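Unit 4 handout: Screen acting and the first ten years of a career

Read this before the January workshop. It covers how film and television actors tend to move from first parts to steady work, and it replaces the older sheet on casting.

## 1. Getting in

Most screen actors do not start on screen. The usual first stops are school plays, community theater, student films, and background work. What these have in common is that the pay is low or nothing and the casting is quick.

Terms to know:

- **Open call**: anyone may come. Expect a long wait and a short reading.
- **Sides**: the few pages of script used at an audition.
- **Cold reading**: reading sides with little or no time to prepare.
- **Callback**: a second audition, often with the director in the room.
- **Self-tape**: an audition the actor records at home and sends in.

Self-tapes have changed who gets seen. An actor who lives far from the production can now read for a part without paying for travel. They have also moved work onto the actor, who has to find a reader, a plain wall, and decent light.

## 2. Television as a training ground

A regular part on a series gives an actor something a single film can't, namely repetition. The same character is played week after week under different directors, and the actor learns marks, eyelines, and continuity by doing them.

Our case for this unit is the series *Pellton*, which ran for 2 seasons. Look at the lead's first three episodes and then at any three from the second season. In the early ones the performance is large and aimed past the camera, as it would be on a stage. By the second season most of the reactions are in the eyes, and the pauses are longer.

A short run is not always bad for a cast. Viewers may find the show later, and writers and directors who liked working with someone often hire them again. Note the names that appear in the credits of both *Pellton* and the feature *Stondano*.

## 3. Typecasting

An actor is typecast when casting offices keep offering the same kind of part. It can pay well. It also narrows the range of scripts that arrive, and the narrowing is hard to undo after the third or fourth similar role.

Common ways out:

1. Take a smaller part in a different genre.
2. Go back to the stage for a season.
3. Write or produce something.
4. Take voice work, where looks matter less.

*Grudum* is a useful example of the first. The lead had been known for comedy and took a supporting part in a slow rural drama with 33 lines of dialogue. The film played in few theaters, but the offers that followed were of a different kind.

## 4. Working in more than one field

Many actors also direct, write, paint, or record music. Critics are often hard on the second field, and some of that is fair, since a known name can get a weak project made. For your essay, judge the work first and the name second.

*Kırmızıgül* was directed by its leading actor on a small budget, with a cast of mostly first-time performers. Watch for:

- how long each shot is held before a cut
- which scenes the director gives to other actors
- where the camera sits when the director is also in the shot

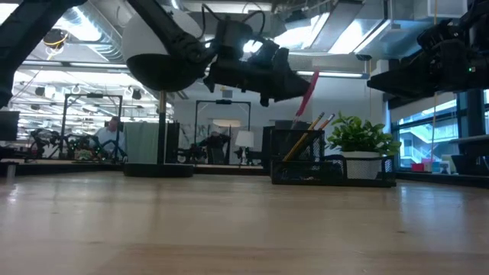

## 5. Assignment

Write 400 words on one career change by a screen actor of your choice. Use at least 3 sources, and only one may be an interview given to promote a film.

Your paper should state what the actor was known for before the change, what the new work asked of them, and how it was received at the time. Later opinion can go in a final paragraph.

Plot summary does not count toward the length. Put titles in italics and list your sources on a separate page. Bring a printed copy to the workshop; we will trade papers in pairs during the first half.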